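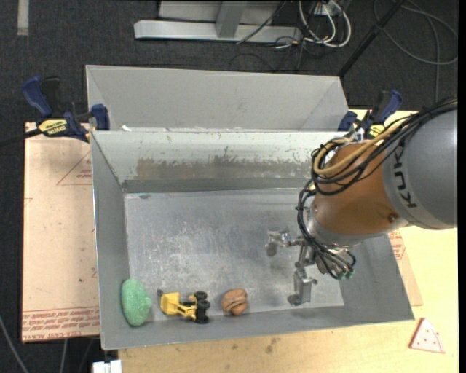

The Juteck bin under the arm in our workshop, with three of the test objects inside.

Review: Juteck metal sorting bin
Posted Sun 17 June

I bought two of these bins for the picking project which we build in our shared workshop in Lundbridge. Before, we used plastic trays from Stomberg. They were cheap, but each time the gripper touched the wall, the tray moved and the positions were wrong again.

The Juteck is much more stiff. The walls are sloping, so the fingers can come quite near to a small object at the side. With round things I get a good grip more often than with the old tray, though the corners are still difficult. A foam piece which leans in a corner is my worst case, and after 50 tries I have 7 failures, all of them there.

The weak point is the coating. It scratches very easily, and on the far wall it came off in a long patch. For the arm this is no problem, but the bare floor gives reflections and my vision program sometimes believes they are objects. I would prefer a matt surface.

There are also no holes for screws. I hold both bins with two bar clamps on the table, and I had to buy these separately.

Good points: stiff, simple to clean, good shape.
Bad points: thin coating, no fixing holes.

Four stars of five. I would buy it again, but I would paint the inside first.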